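Chapter 6
Brothers and Sisters: Grief Inside the Family

What this chapter is about

When a child dies, most of the attention goes to the parents. Neighbors bring food to them, the employer writes to them, and the doctor speaks mainly with them. The other children in the house are asked how their mother is doing. In older books on family care they are sometimes called "the forgotten mourners", and although the situation has improved since those books were written, the name is still partly correct.

In Chapter 5 we looked at the parents. Now we turn to the surviving brothers and sisters, from the age of three until the end of the school years. We will study what a child of each age understands about death, how grief shows itself in play, in school work and in the body, and what the adults near the child can do. The last section deals with a child who is born after the loss and who grows up with a brother or sister known only from stories.

Words used in this chapter

Surviving sibling: a brother or sister who was alive at the time of the death, including half and step siblings who shared the home.

Regrief: the return of grief at a later age, when the child is able to understand the loss in a new way.

Replacement: the feeling of a child, spoken or not, that he or she must fill the place of the one who died.

Double loss: the loss of the sibling together with the loss, for some time, of the parents as they used to be.

6.1 Two losses at the same time

A girl of eight whose brother has died does not only miss the brother. She misses also the evenings when her father made jokes at the table. The parents are in the house, but they are tired, they forget things, and they cry in the car. Many children respond by becoming very good. They clean their room without being asked and they stop telling about problems at school. Adults often praise this and say that the child is strong. The student should be careful with this word. A quiet child can be doing well, and a quiet child can also be hiding, and from outside the two look the same.

In the Gedby family groups, from which several cases in this book are taken, 41 surviving siblings between six and seventeen were asked what they had wanted most in the first year. Of these, 29 gave an answer which had to do with ordinary life: to go to swimming again, to have a birthday party, to be scolded for something small. The group is too small for strong conclusions. Still, the answers are useful to keep in mind when we come to the advice in section 6.4.
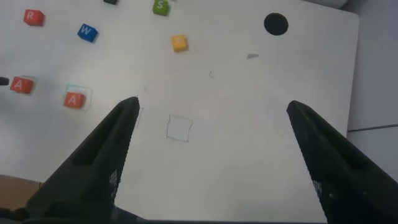 Soomro remembered that at ten she had wanted her mother to be angry about a broken window, and that her mother had only looked at it and gone back to bed. She said it was the first moment when she understood that the whole house had changed, and she told this to her mother only when she was a grown woman.

Memories of this kind are common. They are seldom about the funeral itself. Small household moments stay longer, and it is good practice to ask for them in a first talk, with a simple question such as "What was different at home after that?"

6.2 Grief that comes back

Young children grieve in short pieces. A boy of five may cry hard for some minutes and then ask what is for dinner. Parents are sometimes hurt by this, or they think that he did not understand. He understood as much as he could carry at that age. The rest comes later.

At nine or ten, the child learns that death is final and that it comes to all people, and the old loss must be thought through again. It happens once more in the teenage years. A special moment comes when the younger child reaches the age at which the older one died, and then passes it. The younger has now become the older. Some teenagers describe this as guilt, others as a strange loneliness – they have no longer anybody walking in front of them.

Before you read further

Write down, in a few sentences, how a death was spoken about in the family where you grew up. Which words were used with children, and which were avoided? Keep your notes. You will need them for the exercise at the end of section 6.3.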